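Print
E-mail

Processor Removal Cell: Report on a Stop and a Damaged Socket
January 6, 2021

The purpose of this entry is to set down, for readers who follow the Pevwood disassembly work, why the processor removal cell was out of service for part of the season and under what conditions it was returned to use. I maintain the cell and wrote the routine that failed.

Pevwood takes retired office desktops from the Zurnmont depot. The arm opens the processor socket, lifts the chip and places it in a tray for resale. Since March the cell had completed 1,410 removals. The fault described below had probably been present from the beginning.

On the day of the stop, the arm closed on a processor, reported a good grip and began to lift. The force reading rose past the limit, and the limit did not stop the motion. The arm continued until the operator pressed the emergency stop. No one was injured. The chip came away with one corner low, and a patch of contacts in the socket was bent beyond repair.

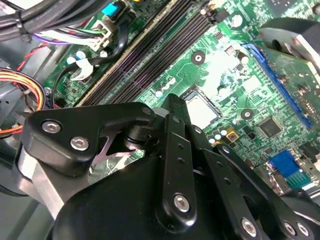

Working position over the processor. Clearance among the slots and wiring is limited.

The force limit had been entered correctly at 35 newtons. The Gallska controller, as we had configured it, applied that limit only to moves marked as contact moves. The lift had been marked as a free move, an error I made when copying the routine from an earlier station. A second error made matters worse. The grip check looked only at finger width, and fingers that have closed on the socket edge can give nearly the same width as fingers that have closed on the lid.

We then read back through the stored logs. Of the lifts still on record, 419 showed a force peak that should have been questioned. Most of those boards had already left the building. The Wu bench, which tests our recovered chips, had noted scuffed lids on two occasions, and I had put this down to handling in the tray. That note deserved a better answer than it received.
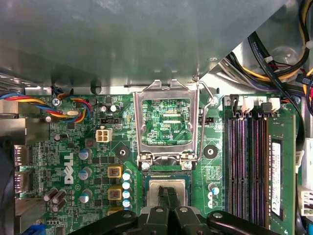 Fingers on the processor lid, with the load plate raised.

The following changes are in effect:

Every move made below the top of the case is now treated as a contact move, and the force limit applies to all of them.

The arm must raise the chip 3 millimeters, pause, and compare the force with the expected weight before going further.

If the load plate is not confirmed open, the routine ends and the operator is called.

The emergency stop is tested at the start of each shift, and the result is written in the cell log.

The cell is running again at reduced speed. The question of side loads remains open, as the present sensor is poor at detecting a twist, and a replacement has been requested. Until it is fitted, an operator will remain at the cell whenever the arm is powered.

Print
E-mail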